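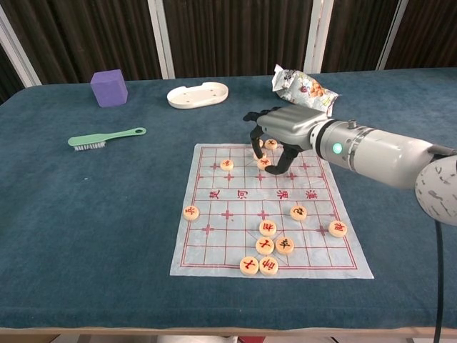
Wai-kit Shih wrote in to say that a paper board is perfectly good for xiangqi, that half the games worth remembering were played on one, and that last month's item on wooden boards was snobbery. He also asked when I last lost a game because of the board.

Fair question. July, and I blamed the light.

I still don't buy it, or not all of it. The case for the sheet is easy to make. It folds, it weighs nothing, and you can take it on the bus to the Jikbridge evening along with a bag of pieces. The red grid is easy to read, and the river has its four characters across the middle same as any other board. If you're learning, you get the palace diagonals and the little crosses where the cannons and soldiers start, so you can set up without asking. All true.

Now the case against, which Wai-kit left out. A thin sheet wrinkles. Put it on bare varnish and it travels every time a sleeve goes past. We were told at the Esorton club that a felt cloth underneath cures this, and I went along with it for 6 evenings. It helps. I wouldn't say cures. The sheet still ends up at an angle by the middle game, and the two players each straighten it to suit themselves. Round pieces on a crease will sit a little off their points, and then you get the old argument over whether the horse is on this line or that one.

I'm told the answer is a weight at each corner. Fine, but then you have four things on the table that want knocking over, and in my experience the corner is exactly where people put their captured pieces. A tray for captures is a better idea. So is keeping the peanuts off the cloth, a rule that everyone agrees with and hardly anyone follows, me included. Felt holds on to salt. A soft brush gets most of it out if you go one way with the nap, and please don't use the damp sponge again.

As for cost, the Tredberg shop has a wooden board at 200 and says it will last for 800 games. I would like to know who counted. The paper ones are 7, and mine has gone soft along the folds but can still be played on. So Wai-kit is ahead on money, I'll give him that much.

Somebody is bound to bring up the Nyanda roll-up mat. I've tried it. It rolls up very well, and then it goes on rolling up while you're playing.

For endgame practice, with a dozen pieces or so on the board, I'd take the paper sheet and the felt and not complain. You aren't reaching over a crowd and there's less to slide. For a full game against someone who leans on the table, I'd still want wood. Wai-kit is welcome to bring his sheet next Monday and show me otherwise, provided he sits on the side by the drafty window.

Replies to the usual address, and keep them shorter than his.

This site uses cookies to remember your settings and measure visits. By continuing to browse you agree to their use. Accept | Manage preferences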